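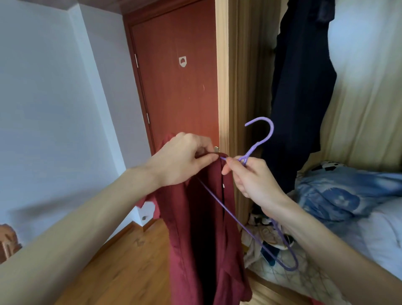
A maroon shirt-weight thing, a purple wire hanger and two hands. Current record holder in our house for putting laundry away.

Review: the Briseo Valet laundry machine, after nine weeks
By Jeanie Hepburn
20/10/2024

Hanging up a garment is the chore I use to judge all household robots. Vacuuming is solved, more or less, provided you own no rugs with fringe and no cats with opinions. Dishes are half solved, as long as you count the dishwasher and ignore the person loading it. But ask a machine to take something soft, find the neck, feed one arm of a hanger into one shoulder and then the other, and put the result on a rail so it stays there, and you find out quickly how far along we are.

The Briseo Valet says it can do this. It says so on the box, in the app, and in a spoken greeting that I turned off on day two.

What you get

The Valet is a floor-standing cabinet on wheels with two arms, a lit tray where you dump the clean clothes, and a short rail on the side where finished items are supposed to end up. It weighs 73 pounds, and the wheels lock, although mine had to be told twice. Rental is $680 for a three-month home trial, with a refundable deposit on top. I paid for it myself. Briseo does not sell it outright yet, and after living with it I can see why they might want them all back.

In the box there is also a set of 13 hangers. These are thick, white, slightly rubbery things with a groove at each end for the grippers to hold. The manual says other hangers are "not recommended." I own a large collection of thin wire hangers in the colors of cough drops, and the Valet will not touch any of them. It picks one up, stops, puts it back in the tray, and sends a note to my phone asking for a hanger.

Setup

The man who delivered it, Valdemar Baldursdóttir, spent an hour and a half teaching it where the edge of my bedroom rug was. He was patient with the machine and fairly patient with me. He also told me to keep dark clothes and light clothes in separate loads, which I thought was charming advice for laundry that had already been washed. It has to do with how the cameras find edges. Put a navy sweater on top of a black one and the Valet sees a single large animal.

After that, you tip in a load, press the button, and leave the room. I recommend leaving the room. Watching it is like watching somebody parallel park for an hour.

How it does with shirts

T-shirts are its best event. It holds one up by a hem, turns it, lets it drop, holds it up by something else, and eventually gets both shoulders in its grip. Then the hanger goes up through the bottom, which I never do myself but which works fine. On a good run it takes up to nine minutes for a shirt. I timed myself for comparison and gave up on the exercise out of pity.

Anything that opens down the front goes worse. When I hang a piece like that I pinch it near the collar with my left hand, hold the hanger just below the hook with my right, and aim one end into the shoulder. The fabric shifts, I shift with it, and at no point do I think about any of this. The Valet thinks about all of it. It will get one side on, reach for the other, and find that the whole garment has turned on the hanger while it was making up its mind. Then it starts over. In one session it put the same cardigan on and off the same hanger until I took it away, mostly for the cardigan's sake.

It does not do buttons or zippers. The app lists these as "coming in February," without saying which February.

Slippery fabric beats it every time. Wide necks slide off one end of the hanger and hang there like a drunk on a lamppost, and the Valet files this as a success. Its log for my first month claimed a completion rate that bore no relation to what was on the rail, or on the floor beneath the rail.

Pants, sheets, socks

Pants go over the bar, folded once, and if you don't care about creases this is perfectly good. It even lines up the legs, most of the time. I was impressed and said so out loud.

Sheets are beyond it, and to Briseo's credit it says so and asks you to remove them. Socks it sets to one side in a small heap. I had hoped for pairs. What I have is a machine that moves socks from the big pile to a smaller pile, a service my family was already providing.

Against the others

I have tried two other laundry machines in the past couple of years. The Cuvby folder is a slot in a box: you clip the shirt on, it swallows it, and a neat square comes out at the bottom. It's fast and nearly foolproof, and it leaves you to do the clipping, so your arms are busy the whole time anyway. If you love a folded T-shirt it's the better buy. It does nothing at all with hangers.

The Zedarmont arm was a single limb on a stand, and I sent it back in a week. One arm cannot hang up a shirt. You could say the same of most people, but most people would use their teeth.

So the Valet is the best machine I have used for this job, and I want that on the record before I go on complaining.

What it's like to live with

Noise is fine, a soft whine with a click at the end of each grab. It runs overnight if you let it. That changes the sums quite a bit – nine minutes a shirt sounds silly until you remember you're asleep for them. I'd load the tray at bedtime and wake up to most of a rail. Some mornings I woke up to two shirts and a message that said "I need help with an item." The item was always the same hooded sweatshirt. I now wash it separately, as a courtesy.

Floor space is the bigger problem. The cabinet wants clear room on three sides and a wall to judge itself against. A bedroom with a bed, a wardrobe and a door that has to open is already spoken for. We ended up keeping ours in the hall, where guests hung their coats on it.

And then there's the last step. The Valet hangs things on its own rail. It does not open the wardrobe and it does not move anything in. When the cycle is over, you walk across with an armful of clothes on hangers, push last winter's coats to one side and hang them up yourself. It's quicker than starting from a pile, I'll grant that. It is also the part of the chore I dislike most.

The shop-floor version

A cousin of mine manages a dry cleaner's that has two of the commercial units, sold under the Waweru name and with the same arms as far as I can tell. There they do a bit better. Every hanger is the same, every shirt comes off the press flat and facing the same way, and a person does the first button before the machine ever sees it. Under those terms it keeps up a decent pace and never asks for help with a hood. She likes them. She has also kept all her staff, and they spend part of each shift turning shirts around so the robot can find the front.

I suspect that will be the pattern for a while. The machine gets good at the middle of the job and the people get the two ends.

Should you rent one?

If your hands hurt, or lifting your arms for long is hard, then yes, possibly. Jobs that take me ten seconds aren't ten seconds for everybody, and a slow machine that works while you sleep could be worth the money. Ask for the demo, and bring your own clothes to it. Don't let them use the T-shirts they keep in the showroom.

For anybody else, I'd wait. My trial has three weeks and change to run and I mean to use them, mainly for pants.

Good: T-shirts, pants, quiet enough to sleep through, honest about sheets
Bad: open fronts, slippery fabric, its own hangers only, optimistic log
Score: 5 out of 10, and a 7 overnight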